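Drastholm votes to keep its roundabout, again
09/01/2018

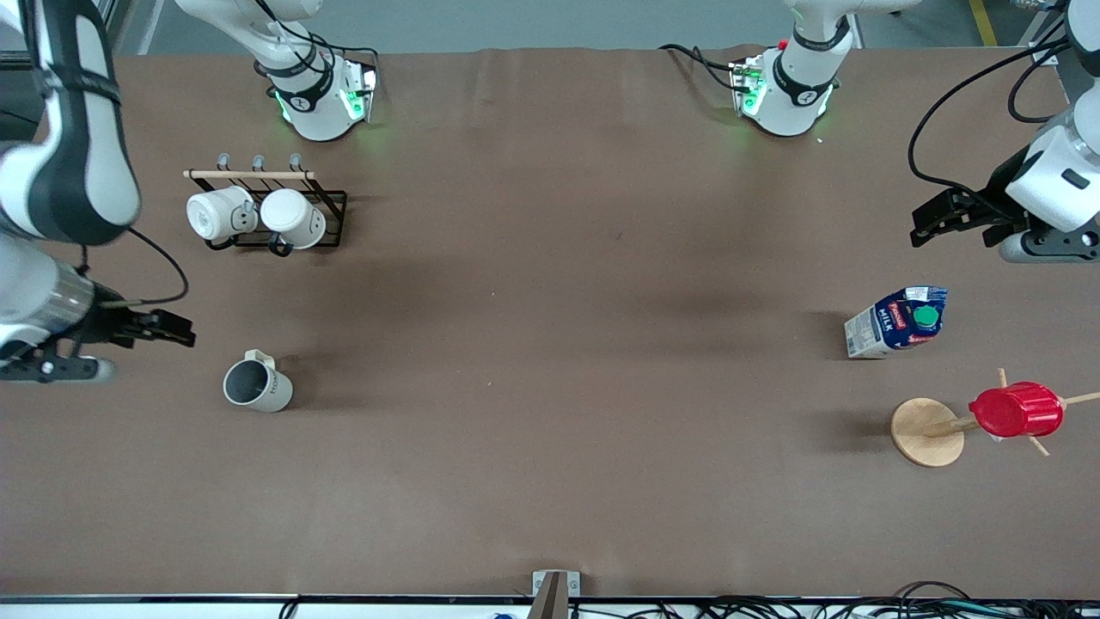

The long-running argument over the roundabout at the bottom of Surura Street has been settled for the second time, and by the same result as the first. Residents of Drastholm voted to keep it, 1,362 ballots having been returned, a better turnout than the last council election managed.

The roundabout went in last July to replace a set of traffic lights that had been broken for 4 years. Drivers had grown used to the lights being broken and many said they preferred it that way. Complaints to the council began the same afternoon the kerbs were painted.

Chief among the objectors was Madhu Chauhan, whose bakery, Rana, faces the intersection. She argued that customers could no longer pull up out front and that delivery trucks had taken to going over the middle, flattening the garden bed.

"I've replanted those petunias myself," she said. "I don't even like petunias."

Supporters pointed out that the wait to turn right in the morning has dropped, and that the new centre island gives the town somewhere to put its Christmas tree. Last year's tree leaned toward the pharmacy for most of December — a matter the council has promised to look into.

Žofie Slanina, who led the campaign to keep the roundabout, said she was pleased but tired. Her group knocked on doors for 20 evenings and was invited in for tea on most of them, usually by people who wanted to talk about the bins.

The council will now spend the money set aside for removal on a higher kerb, fresh line marking and a sign reminding drivers to give way. The speed limit through the intersection drops to 30 at the end of the month. Paving firm Stendodo has the job and expects to work at night, when the street is quiet.

Ms Chauhan said she accepted the result and would be asking for a loading zone. Submissions on the loading zone are open at the council office, which can be reached by taking the second exit.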